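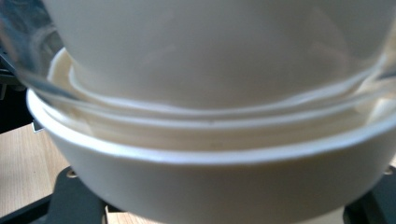 Wed, hand gripper no. 2, bowls

Glass bowl with white one inside, close up over the big white bowl. Glass edges come out as thin bright streaks, upper bowl soft. Dark speck on one of the glass lines, dust or a nick, didnt check.

Finger mounts: took out both screws, cleaned threads, back in w/ a drop of threadlocker. Left one had backed off again. Anil says 8 turns by hand then driver, no more.

Wiped lens, refocused closer. Redo the glass set after lunch, 2 runs.

To do
- ask Nélida if Skedham sent the spare pads
- Bostik on old pad is peeling, scrape tommorow
- mark screws w/ paint pen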